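Bironar Assembly Board Kit - Gallery

Kit supplied by Gekby, tried on the bench at Lindsay. Text by Innes Dunbar.

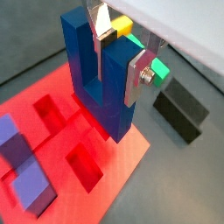 Blue U-block held by one arm, one finger in the slot, over the red board. Wrist camera view.

The Bironar kit is a board and a set of colored blocks for practicing insertion with a two-finger gripper. It is sold to labs and training rooms that want a repeatable task without machining their own parts. We had it on loan through July, and these notes cover what a buyer would want to know before ordering.

The board

The board is red and flat, with rectangular recesses cut through the top face. It ships without clamps. On a smooth tabletop it will creep if a block is pressed down off-center, and we ended up fixing ours with double-sided tape along the underside. A version with mounting holes is listed by Gekby as a separate order item. Anyone planning unattended runs should buy that one.

The color gives good separation from a gray bench. The recesses read as a darker red, and our edge detection had no trouble with them under diffuse light. Under a single overhead lamp the surface threw enough glare to hide one recess wall, so plan the lighting first.

The blocks

Blocks come in several colors. The blue U-block is the most useful of the set for grasp work, as it can be held across the full width or by one arm only. The second option puts a finger down inside the slot, and the grip point then sits to one side of the block's center. Expect some rotation if the pads are worn.

The black block gave the only real vision problem. Its top and side faces are close in tone, and the pose estimate flipped by a quarter turn 3 times in one afternoon. A strip of matte tape on the top face cured it. Archie Mowat suggested the manufacturer print a mark there, and we have passed that on.

Fit

Clearance between block and recess is generous by industrial standards. A position-only routine will seat most blocks if the board has been located properly. The U-block is less forgiving, and a short spiral search at the end of the approach brought it home in nearly every run. Force sensing helps but is not required at this level.

We ran the kit for 22 sessions. Corners on the blocks stayed sharp. The recess edges showed light scuffing at the end, with no change in fit that we could measure.

Software

The kit includes a license for Kakora, a small task sequencer that stores board and block poses and logs each attempt. Setup took 2 hours, most of it spent on camera calibration. The log format is plain text and easy to parse. The pose editor is slow, and it discards unsaved changes when the window is closed - save often.

Support from Gekby was by email only. We sent 4 queries and had usable answers to all of them, the longest wait being over a weekend.

Ordering notes

Spare blocks are sold singly. Spare boards are sold with a full block set, and asking for a board alone got us a polite refusal. Gripper pads are not included in any version. The loan terms cover return shipping within the same region; outside it, the borrower pays both ways.

Questions about our test routine can go to Innes Dunbar at the Lindsay bench. Pricing and stock questions should go to Gekby.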